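Home teaching kits > Arms and hands > Used and ex-demo

Hodthorpe Teaching Kit: arm, five-position hand controller and recording software

We stock the Hodthorpe because customers kept asking for it. We were not sold on it at first, and on a few points we still aren't. Read the whole page before you order.

What the kit is for

You show the arm a job, the software records it, and the arm tries to do the job on its own later. There are two ways to show it. You can take hold of the arm and move it yourself, or you can drive it from the hand controller. The brochure says a new user can teach a pick "in minutes." Teaching one pick does take minutes. Teaching a pick that still works when the fruit has rolled a few inches takes a lot more of them, and the brochure skips that part.
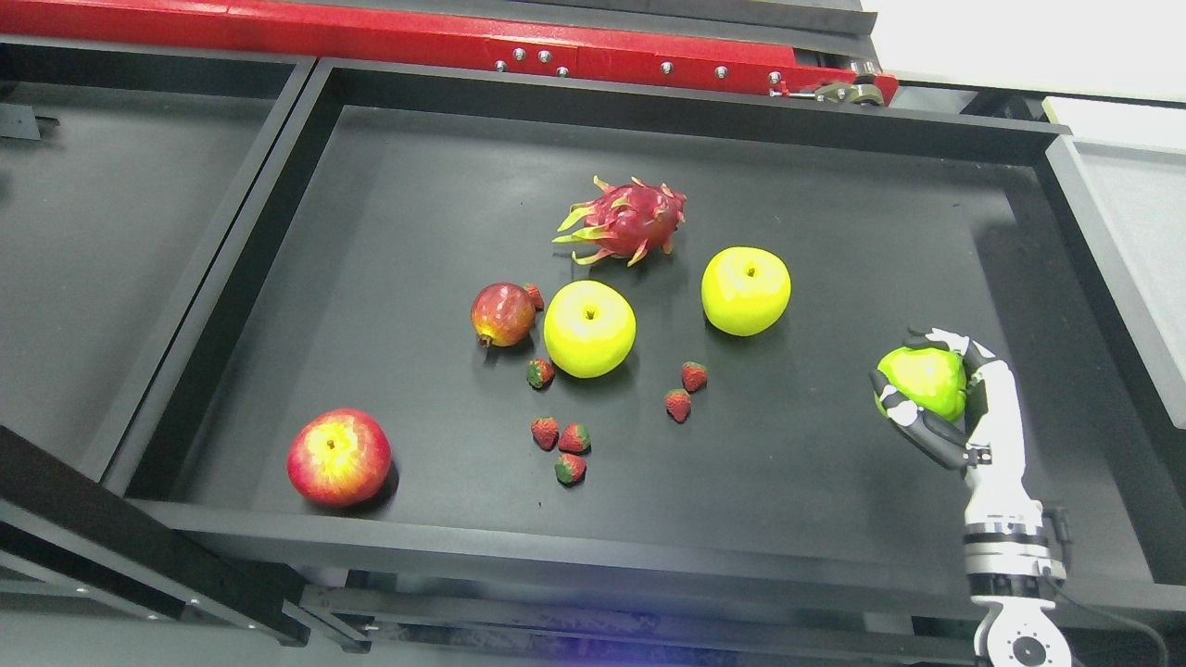 Remote control or by hand

Moving the arm by hand is fine for large motions, such as swinging over to a tray or getting above a basket. It is poor for fingers. You can't push several small joints into a good grip with one hand while holding up the arm with the other. For anything that ends in a grasp, budget for the controller, sold separately as the Liltholm unit. We think it should be in the box.

The controller has no force feedback. The operator judges contact by eye, and on a round, glossy thing like an apple that means a lot of touching the side and backing off. Keep the clumsy attempts in a separate folder. The software will happily learn from them.

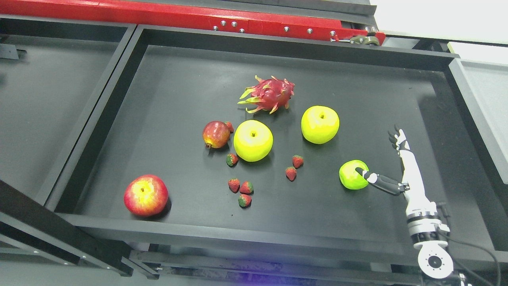

How many demonstrations

Hodthorpe suggests 17 per task. We bought that for one apple, one tray and one start position. For our own apple task we stopped at 141, spread over two operators, and would have liked more. If a dealer quotes you a success rate, ask where the objects were placed, and whether anyone moved them between tries.

Picking from a basket is a separate task and needs its own set. The raised rim changes the way in, and the fingers have to close around the fruit with wicker right underneath. 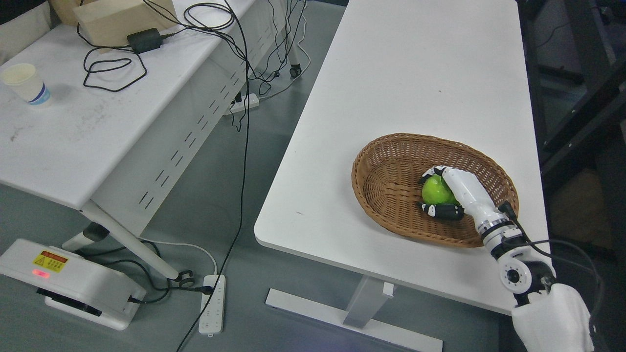 What you should know before ordering

- Artificial fruit is easy on you. It doesn't bruise, and one piece is much like the next. Don't assume the results carry over to a produce line.
- Small items next to the target are the real test. Strawberries are good for this. Start with them well clear of the apple and bring them closer later.
- Plan the cable run on the forearm before you record anything. Moving it halfway through a set cost us 2 days.
- The Stamden software exports recordings, but only in its own format. A converter has been promised since February.
- Replacement fingertips ship in packs of 6. Buy a pack with the kit.
- Warranty does not cover damage during hand guiding. Yes, we asked twice.

Who should buy it

Labs and teaching shops with someone on staff who will sit and repeat a motion all afternoon without getting sloppy. If you want a packing cell running by the end of the month, buy a suction gripper and a fixed program. It will cost less and you will swear at it less.

A grasp with the palm facing the fruit and the thumb coming in from the side is the one we'd teach first.

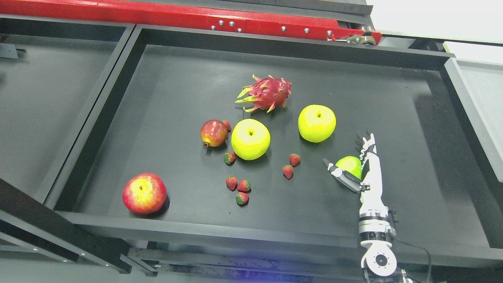 Bronwyn Paewai: I'd push back on the 141. We got a usable apple pick with far fewer, but we threw out every run where the operator hesitated. My complaint is the lag on the controller. You learn to lead it a little, and then that habit ends up in the recordings too.

Reply from the shop: Fair point on the hesitations. We kept ours in, and that may be where our extra runs went. The lag is real on our unit as well, and Hodthorpe's answer so far has been to use a shorter cable. We do, and can't say we noticed much.

Page last checked 2018-10-25. Prices on request.

Contact us | Shipping and returns | © Blackburn Lab Supply | Back to top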